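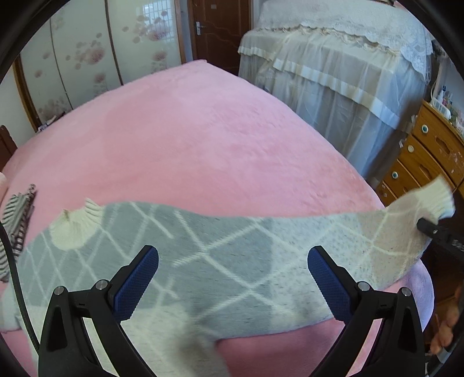
The Ellden Clothing Bank will stay open through the end of February after a record month of donations, organizers said Tuesday. The group had planned to close for the season in January. Sweaters made up the largest share of what came in, most of them knits like the long gray one with a diamond pattern, laid out across a pink blanket. Coats, scarves and children's pajamas made up most of the rest.

Home News Community Sports Obituaries Contact

The clothing bank took in 1,831 items in January, according to coordinator Milagros Barrios. Its previous high for a single month was set two winters ago, when a cold snap closed schools for a week.

"People cleaned out their closets after the holidays, and then they told their neighbors," Barrios said. "We ran out of hangers before we ran out of clothes."

The extra weeks will be paid for in part by a grant from Jemari, the Ellden hardware and feed store, which is also lending shelving. The rest will come from money left over from the fall rummage sale.

Demand has gone up along with donations. The bank served 300 households in January – more than it saw in November and December combined. Barrios said many were first-time visitors, including families who moved to town for work at the Morsy packing plant.

Adult sweaters and men's winter boots are the items most often requested. The bank is no longer accepting summer clothing, and it cannot take pillows or mattresses at any time of year. Knitwear should be washed and folded, with any missing buttons noted on a slip of paper.

Raymonde Chan runs the mending table in the back room. She said moth holes are the most common problem and that small ones can usually be fixed the same day.

"Bring it in anyway," Chan said. "If we can't save it, we unravel it and use the yarn."

Drop-off is at the side entrance on Zestel Street, Tuesday through Saturday until 2 p.m. Visitors do not need an appointment or proof of address. Leftover winter stock will be boxed in March and stored for next fall.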